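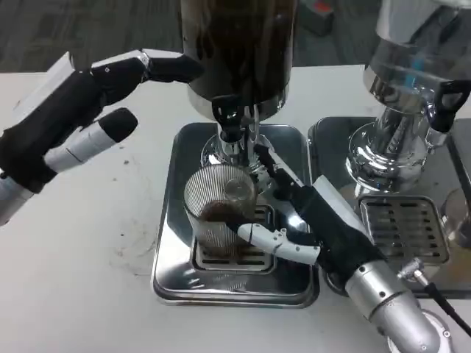

Drinks table robot at the Drornine office – what happens to the hosts?
Posted by plumtreelane, 22 Mar 2019

Hi everybody! I run catering for a building with 700 people in it, and the facilities folks want a two-armed robot pouring drinks at the lobby table, the way they do over at Jallwood. I have two hosts out there every morning and I love them dearly, so I'm a bit torn. Has anyone lived with one of these?

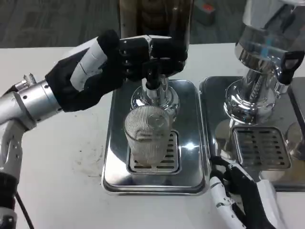
My main worry is the little stuff. A host knows who wants half a cup and who needs a kind word before a big meeting – how do you put that in a machine?

Reply from diekmann_fan
You don't, and you shouldn't try. We had one for 5 months and the regulars drifted off to the vending machines upstairs. I'd keep the people where they are.

Reply from Azadeh Zamani
Oh, I have to disagree a little, with love! Ours started in November, and my hosts moved over to food and greeting. One of them told me her wrist quit aching once she wasn't working tap levers all morning.

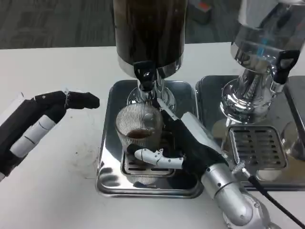
She does grumble about wiping trays, mind you, and fairly so. Put the cleaning in somebody's job description before day one, or it lands on whoever is nicest.

Reply from diekmann_fan
Okay, but did anybody lose hours? Ours did, and they heard it from the schedule.

Reply from Azadeh Zamani
No, we got that in writing first. I wouldn't have signed otherwise.

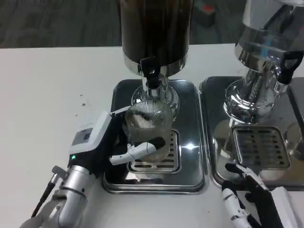 Ask for the same, plumtreelane, and ask your hosts what they'd like to hand over. Mine were happy to give up pouring but wanted to keep the tea.

Reply from plumtreelane
Thank you both so much – I'm sitting down with them tomorrow, before I answer facilities.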